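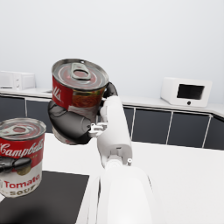
Peninah Obura wrote to us in her first month as a customer that she'd had a reply from a person at Norkside before she'd finished making tea, and that the person had read her log file. We've kept that message pinned in our chat ever since, partly because it cheered us up and partly because it's a fair account of what we're trying to do here.

Norkside is a small software company in Vevarstead. We make backup software for people who run their own servers (a mail box for the family, a wiki for the club, the shop's bookings) and who would like to sleep at night. Our main program is called Barbier. It takes copies, checks them, and then does the bit most people put off – it restores one to a spare machine and tells you whether it started.

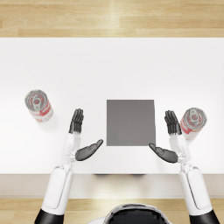

How we began

Hugo Cordier and Gwenaël Ferrand were looking after servers for other people when they wrote the first version, mostly in the evenings. It was a pile of shell scripts with very rude comments in it. Florian Hamel joined to tidy it up and threw nearly all of it away, which Hugo has now forgiven. Leidy Mosquera came next and wrote the manual, and sales picked up the same month!

There are 7 of us today. We still have no outside investors, and we still answer support in turns, developers included. If you write before 3 in the afternoon you'll normally hear from us the same day.

What we're working on

Ulau is our second program and we're very excited about it. It watches how full your disks are getting and warns you early, in plain words, with a guess at the date you'll run out. Version 2 is in testing and should be ready in June.

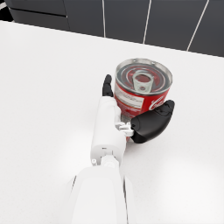 Barbier is paid for once, and you keep it. We tried a monthly fee for a while and didn't enjoy it, and neither did the people paying. The trial lasts 28 days with everything switched on, and we don't ask for a card. Gwenaël wanted the download to feel like buying a tin off a shelf, with no forms to fill in, and that's still how we judge the website whenever somebody suggests adding a step.

Come and say hello

We love hearing how people use our software, especially on odd old hardware. Write to us through the contact page, or drop in if you're ever passing through Vevarstead – the kettle is usually on.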